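登園許可書と二つの窓口

カテゴリー:子どもと制度

前の記事で、保育園Wokumの登園許可書について少し書きました。途中で終わっていましたので、今日は続きを書きます。私は日本語で書類を読むことにまだ時間がかかりますから、間違った理解があるかもしれません。気がついた方は教えてください。

最初に、前の記事を読んでいない方のために説明します。下の子が5月に熱を出して、病院で感染症だと言われました。家で休んで、熱が下がって、食欲も戻りました。それで朝、いつものように園へ連れて行ったところ、入口で「許可書はお持ちですか」と聞かれました。持っていませんでした。そもそも、その紙が必要だということを私は知りませんでした。先生はとても申し訳なさそうに、今日はお預かりできませんと言いました。私は子どもと手をつないで、来た道を帰りました。子どもは園のかばんを背負ったまま、どうして帰るのかと何度も聞きました。

入園のしおりを家で読み直しました。確かに書いてありました。ただ、書いてある場所が二か所に分かれていて、前のほうには「医師の意見書」、後ろのほうには「登園許可書」とありました。私はこの二つが別の紙なのか、同じ紙の二つの名前なのか、わかりませんでした。さらに「登園届」という言葉もありました。登園届は保護者が自分で書くもので、病院の印は要らないそうです。辞書を引くと「意見」と「許可」と「届」は全部違う意味です。でも、朝の八時に玄関で靴をはかせている親にとって、その違いを考えることはかなり難しいと思います。

私が育ったZirnbridgeでは、このような紙はありませんでした。少なくとも、私の母は覚えていないと言います。子どもの具合が悪ければ休ませて、元気になったら連れて行く。決めるのは親でした。その代わりに、まだせきをしている子がたくさん来て、クラス全体が順番に病気になりました。私も小さいとき、冬の間ずっと鼻水が出ていた記憶があります。ですから、昔の町のやり方のほうが良かったと言いたいのではありません。保育園には赤ちゃんもいますし、家に体の弱い家族がいる子もいます。規則があることには賛成です。

困ったのは、その紙をもらう方法でした。

小児科に電話をすると、園の指定の用紙を持ってきてくださいと言われました。用紙は園の事務室にあります。事務室は、登園できない子どもの保護者には用紙を直接渡さず、連絡アプリのFloluronから印刷してもらうことになっていました。私の家にはプリンターがありません。コンビニで印刷しようとしましたが、アプリの中のファイルがどうしても保存できませんでした。画面を写真に撮って印刷したら、下の欄が小さくなって、医師の印を押す場所が豆のようになりました。それでも持って行きました。受付の方は笑わずに受け取ってくれて、私は本当にありがたかったです。

文書の料金は586円でした。高いとは思いません。しかし、診察をもう一度受けて、待合室に2時間いました。待合室には熱のある子が何人もいて、治ったばかりの子をここに長く座らせることが、許可書の目的に合っているのかどうか、考えてしまいました。先生が子どもを診た時間はとても短くて、のどを見て、「もう大丈夫ですね」と言って、印を押しました。

仕事は合計で3日余分に休みました。職場のHnatiukは小さい会社で、私が休むと隣の席の人が電話を全部取ります。上司は何も言いませんでしたが、有給休暇の残りを見ると、これから冬が来るまでの計画が少し怖くなります。時間給で働いている方なら、もっと大変だと思います。

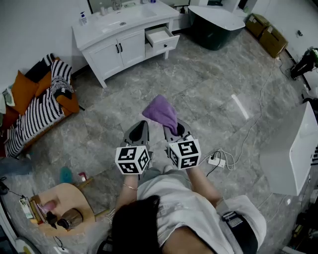
うちの園は去年から許可書をやめて全部登園届になりました、でもそれで安心かというと微妙です、というコメントを前の記事にいただきました。保護者が自分で日付を書くだけなので、仕事を休めない人は少し早い日付を書いてしまうことがあるそうです。その方も一度、迷ったことがあると正直に書いてくださいました。結局もう一日休ませたけれど、もし繁忙期だったらどうしたかわからない、とのことでした。

このコメントを読んで、私は何日か考えました。最初は、登園届だけにすれば問題が解決すると思っていました。病院に二回行かなくていいし、待合室でほかの病気をもらう心配もありません。けれども、紙に書かれた日付を誰も確かめないなら、規則はあってもないのと似ています。反対に、医師の印が必要なら、規則を守る負担は全部親と小児科に来ます。どちらの紙を使っても、親が休めないという問題は残っています。

そこで、病児保育のことも調べてみました。私の市では、事前に登録をすれば、回復期の子どもを預けることができます。登録は市役所の窓口か、施設の窓口のどちらかでできると案内に書いてありました。私は市役所に行きました。窓口の方は親切でしたが、この施設だけは施設で直接登録してくださいと言いました。それで施設へ行くと、今年度の用紙は市役所で配っていますと言われました。タイトルの「二つの窓口」はこのことです。腹が立ったというより、どちらの方も本当に正しいことを言っていると信じている様子だったので、私の日本語が悪いのかと思って、同じ質問を三回しました。三回目に、施設の方が市役所に電話をしてくれて、その場で登録ができました。

登録したからといって、すぐに使えるわけではありません。前日の夕方に予約をして、定員が空いていれば使えます。朝になってから熱が出た日には間に合いません。そして、使うためには、また医師の書いた紙が要ります。こちらの名前は「連絡票」です。意見書、許可書、登園届、連絡票。今は四つとも意味がわかるようになりました。冷蔵庫の横に、それぞれの紙をいつ誰が書くか、自分の国の言葉と日本語で並べて貼ってあります。

園にもお願いをしました。苦情と思われたくなかったので、手紙の書き方を本で調べて、下書きを何度も直しました。お願いしたことは二つです。一つは、用紙を玄関の外の箱に入れて、いつでも取れるようにしてほしいということ。もう一つは、どの病気にどの紙が必要かを、しおりの一ページにまとめてほしいということです。できれば、漢字にふりがなをつけてほしいとも書きました。外国人の保護者のためだけではなくて、祖父母が送り迎えをする家や、日本語を読む時間がない朝にも役に立つと思ったからです。

返事は一週間ほど来ませんでした。失礼な表現があったのではないかと心配になって、手紙の写しを何度も読み返しました。「いただきたく存じます」を二回続けて使ったところが、今も気になっています。そのあと、園長先生から短い手紙をいただきました。用紙の箱はすぐに置きますとあり、次の朝にはもう置いてありました。しおりのほうは来年度の改訂のときに検討するそうです。「検討する」という言葉は、する場合としない場合の両方があると日本の友人に教わりましたので、春まで待ってみます。

許可書そのものをどうするかは、園だけでは決められないと手紙に書いてありました。市の方針と、地域の医師の意見があるそうです。市の説明会が秋にあると聞きました。場所と時間がまだわかりませんが、行けたら行くつもりです。質問は紙に書いて持って行きます。口で言うと、緊張して敬語が全部消えてしまいます。

同じようなことで困った方がいましたら、あなたの町ではどの紙が必要か、コメントで教えてください。特に、登園届に変わった園で、先生たちがどうやって子どもの様子を確認しているのかを知りたいです。朝の体温を測るだけなのか、それとも連絡帳を見て話をするのか。許可書をなくした後の一週間の過ごし方について、園と保護者が一緒に決めた例があれば、説明会で話してみたいと思います。

それから、コンビニでの印刷について。アプリのファイルは、一度自分宛てのメールに送ってから保存するとうまくいきました。写真に撮る必要はありませんでした。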